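Casual workshop cleaner and bench assistant – Prurdale

Stondmont
Location: Zwane building, Prurdale
Hours: 10 per week, mornings
Type: casual, with a review in August
Applications close: 12th October

Stondmont repairs and refits tabletop machinery for small manufacturers. We are looking for someone reliable to keep our benches and machine tables clean and to help the technicians set up for the day. The job would suit a student, a semi-retired person or anyone who wants regular morning work close to the Brarnness bus stop.

What the work involves

You will start at 7 am and work through the bench area before the technicians need it. Most of the time goes on wiping down table surfaces, sweeping up offcuts and dust, coiling loose cables and putting hand tools back in their drawers. You will also empty the bins, restock rags and gloves, and keep the cleaning log up to date.

Some of our tables have round wells set into the top, with moving parts down inside. Rims and table surfaces are cleaned by hand with a soft cloth. Anything that has fallen into a well is reported to a technician, who will isolate the table and take it out. You are not expected to reach past the rim at any time, and you will be shown the isolation switches on your first morning.

Once you are settled in, there will be some light bench work as well – sorting screws, labelling spare cables and checking deliveries against the order sheet. Training is given for all of it.

What we are looking for

Previous cleaning or workshop experience is helpful but not required. You should be comfortable on your feet for a full shift and able to lift a box of parts onto a bench. You need to read safety labels and follow written instructions in English. We also want someone who notices when a thing is out of place and will say so.

You must have the right to work in Australia. Closed shoes are needed from day one. We supply overalls, gloves and eye protection.

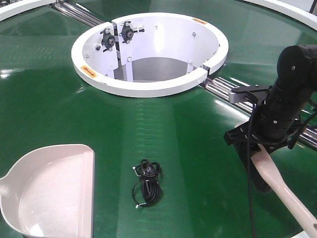 Glossy surfaces show every streak, so we ask for a dry wipe after the damp one. Dustpans and brushes go back on their hooks at the end of the shift, and cables are coiled and tied before they go in the tub. The full checklist is two pages long and is kept by the door.

Pay and conditions

The position is paid at the casual rate under the relevant award, with superannuation on top. Pay is fortnightly. There is free parking behind the building, and a kitchen you are welcome to use.

How to apply

Send a short letter and the names of two referees to Yolotzin Bermúdez, quoting reference 447. A résumé is fine but a letter is enough. Questions about the work itself can go to Niilo Huttunen, who runs the bench area. We plan to see 3 people for a short interview and a walk through the workshop – please allow an hour.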